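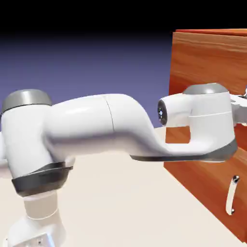
Moving to a Smaller Place After Retirement

Berkay Öztürkmen kept his four-bedroom house in Grerneck for nine years after he stopped working. The mortgage was paid off and he knew the neighbors. Then one January the furnace and the water heater failed in the same month, and he sat down with a calculator.

"I was living in the kitchen and one bedroom," he says. "I was heating all the rest of it."

He sold the house that spring and rented a two-bedroom apartment in Bevodholm, a short drive away. His case is a common one. For many retired homeowners, housing is the largest bill of the month even when no mortgage is left. Property taxes, insurance, repairs and utilities continue, and they tend to go up while a pension may not.

Start with the full cost

Most people can name their tax bill. Fewer can say what they spent on the roof, the gutters and the driveway over the past five years. Before deciding anything, go through old checks and card statements and write down every dollar that went into the house. Divide the total by the number of months.

Öztürkmen found that yard work alone was costing him $163 a month, averaged over the year. He had been paying it in small amounts and never added it up. His heating bill dropped by $93 a month in the apartment, where the landlord had replaced the windows.

Then do the same for the place you are thinking of moving to. Rent is only part of it. Ask about parking, storage, laundry, pet fees and renter's insurance. In a condo, ask for the last few years of association fees and whether a special assessment is planned. A building that has put off work on its elevator or roof will be asking the owners for money sooner or later.

The sale itself costs money

Agent commissions, closing costs and repairs requested by the buyer all come out of the sale price. So does the mover. Öztürkmen got quotes from two companies, Sarkar and Anis, and the difference between them was $300 for the same truck and the same distance. The cheaper quote left out packing materials, so he asked both to send a new one with everything listed.

Taxes need a look as well. Many homeowners can exclude a large part of the gain on a primary residence from federal income tax, but there are limits and rules about how long you have lived there. Someone who bought decades ago in an area where prices have climbed may go over the limit. A tax preparer can work this out in one appointment, and it is better done before the house is listed.

Some states and counties also give older homeowners a property tax reduction or freeze. If you have one, find out whether it can move with you to a new home. In some places it can. In others you would start over at the full rate, and a smaller house could end up with a bigger bill.

Renting or buying again

Renting frees up the money from the sale and hands the repairs to someone else. The drawback is that rent can rise when the lease is up. Buying a smaller home keeps the monthly cost steadier, but it ties up cash that might be needed later for medical care -- and the repairs are still yours.

Öztürkmen chose to rent for a year first. He put the proceeds in insured savings accounts and certificates of deposit while he made up his mind. He has since renewed the lease once.

Getting rid of things

The part he underestimated was the furniture. His dining table was too long for the apartment, and his children already had tables. He sold a few pieces, donated most and paid to have the rest hauled away. Secondhand prices for large furniture are often low, so don't count on that money in the budget.

He suggests measuring the new rooms before packing anything, and starting with the garage, where the decisions are easier. Papers take longer than expected. Keep the closing documents from the original purchase and receipts for major improvements, as these may reduce the taxable gain.

He still drives through Grerneck to see his dentist. The new owners have taken out the hedge.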